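### 4.3 Cable interference during fork transfer

The most frequent fault in the Parklow trials did not involve grasping. In the fork task, a two-armed robot handles a fork on a kitchen counter and on a white table. The slack loop of cable at the wrist can reach the tabletop before the fingers do, and the force check then reads the contact as a successful grasp. Of 105 transfers, 15 ended in a false grasp report. In 6 of those the arm also went into a protective stop and had to be restarted by hand. Figure 7 shows the work at the counter and the table.
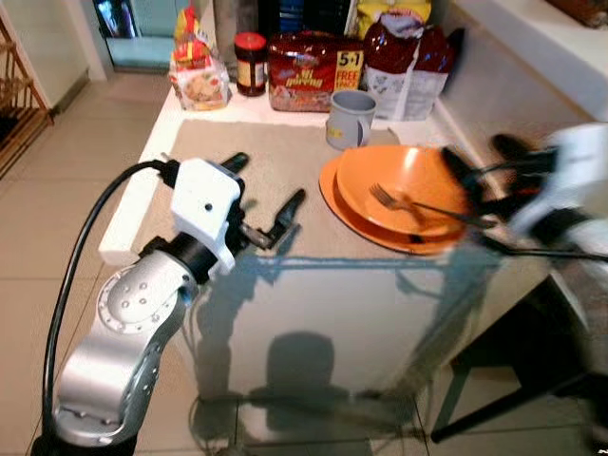
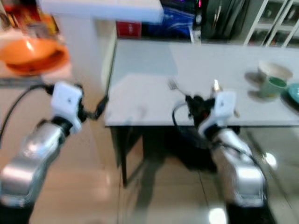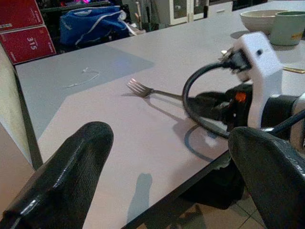
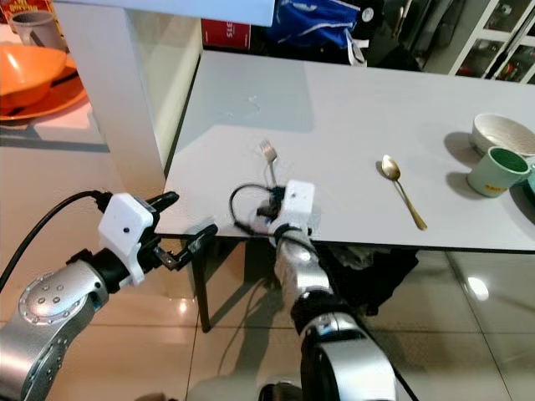

**Figure 7.** Fork task, counter and table.

Hanneke Willems objected to the term "cable fault" on reading a draft of this section, arguing that the cable was routed as specified and that the force threshold was set too low for an arm with that much slack. We accept the point in part. Raising the threshold removed most false reports in a later run at Ostalbridge, but the protective stops remained. They are treated separately in Section 4.4.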